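Print this page | E-mail this page to a friend

Home | About | Programs | Get Involved | Contact

Call for participants: help us decide what our kitchen robot budget should buy

The Golotby Independent Living Centre is looking for 30 people to help plan its next round of equipment. We have money set aside to fit out a shared training kitchen with robotic help, and we want the people who will use it to have the biggest say in how it gets spent. If you cook at home, or would like to again, we would love to hear from you!

You don't need to know a thing about robots. You do need opinions about drawers, taps, jars and toasters, and we suspect you have plenty.

What we're planning

The kitchen will open at our Dalton Street building once the gear has been chosen and delivered. Until then the planning group is going through the jobs people told us they find hardest, one at a time, and working out what kind of arm, gripper and mounting each one calls for. A job that sounds small can change a quote a great deal. Cupboard handles are a favourite topic of argument already, and you are warmly invited to join in.

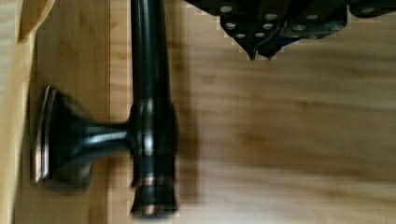 Bar handle in dark bronze on a bamboo-panelled front, with the gripper close by.

We have three quotes on the table. One is for a single arm on a fixed base, one is for a pair of arms, and the third (the Skunon package) puts more of the money into interchangeable fingers and service visits. Each looks good on paper. What we can't tell from paper is which jobs matter enough to you to pay extra for, and which you'd happily keep doing yourselves.

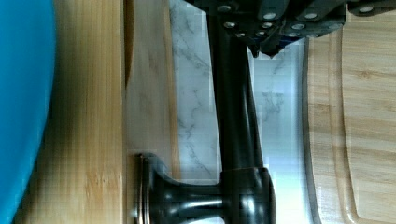

Over the tap, between the bamboo trim and the cutting board.

What you'll do

You would come to 2 planning sessions, with a home diary to fill in between them. The first session is hands-on with the shopping list. We give everyone the same pretend budget and a set of priced cards for arms, grippers, cameras, benches, spare parts, training hours and insurance, and each table builds a kitchen. It gets lively. The diary comes next: for 5 days you jot down every kitchen job you did, put off or asked somebody else to do. 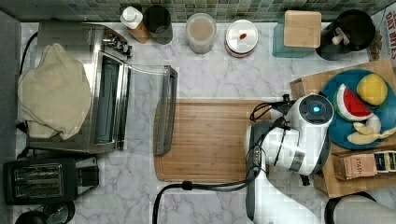 At the second session we put the diaries beside the budgets and see where they disagree. We'll also talk about the dull costs that tend to get left out of grant applications, like a stronger bench, extra power points, cleaning, and who gets called when something jams. The recommendations go to our board in November with your table's reasoning attached in your own words.

Who we're after

Anyone 18 or over who lives in the Golotby area. We especially want to hear from people with limited grip or reach, people who use a wheelchair or walker, family carers, and support workers. Bring a carer or friend along if you like. Small-kitchen people are very welcome, as crowded counters are what most of us have.

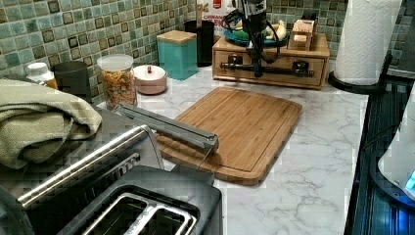
Cutting board, towel, canisters and toaster, with a gripper finger reaching across.

What you'll get

Participants receive a $30 grocery card for each session and one for a finished diary. We cover parking and accessible taxis, and lunch is provided (tell us about allergies). Sessions start at 10 a.m. and finish by 2 p.m. with proper breaks. Auslan interpreting can be booked.

How to put your hand up

Send a few lines about yourself and your kitchen to Sze-wing Wu, equipment planning coordinator, or leave a message on extension 819. Let us know what times of day suit you and anything that would make it easier to take part. Sze-wing will phone you back for a short chat before places are confirmed.

Home | About | Programs | Get Involved | Contact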